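Home Visitors Wanted - Skindomell Neighbor Program, Limham

We're looking for eight friendly people to join our home visiting program in Limham and Dulldale! You'd spend a few hours a week with older neighbors in their own homes, chatting, reading the mail together, playing cards or just having coffee.

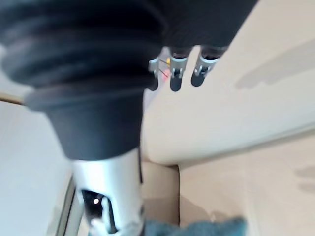
Skindomell home visits, Limham

The program has been going since March of last year, and 44 households are on our list now. Some people want company every week and others like a visit now and then, so we can usually fit the hours around school, work or kids. You don't need any experience. Patience helps a lot, and so does liking a good long story (you will hear plenty!). 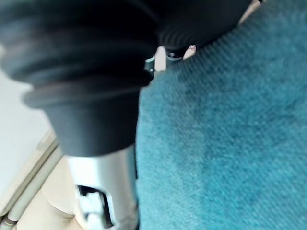 Pay is $346 a month for two afternoons a week, plus bus fare. New visitors get two paid training days at our Warraich Street office, with lunch, and go out with an experienced visitor for the first month. 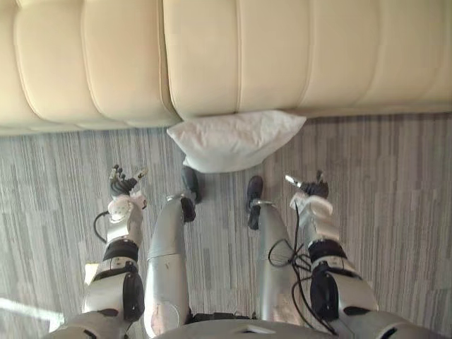 Training covers listening skills, privacy, and what to do if someone feels unwell while you're there. We also spend a full morning on preventing falls - it's the part people tell us they use at home too. You'll learn to notice small things, like a white pillow lying on the floor by the sofa, and to ask before you move anything. Heavy cleaning and lifting are not part of the job.
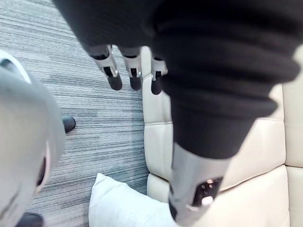

You should be 18 or older and able to commit for six months. A second language is a big plus, and we'd love to hear from retired people as well.

To apply, send us a short note about yourself and the afternoons you have free by May 30, 2023. Drop it off at the Warraich Street office or use the form on our contact page.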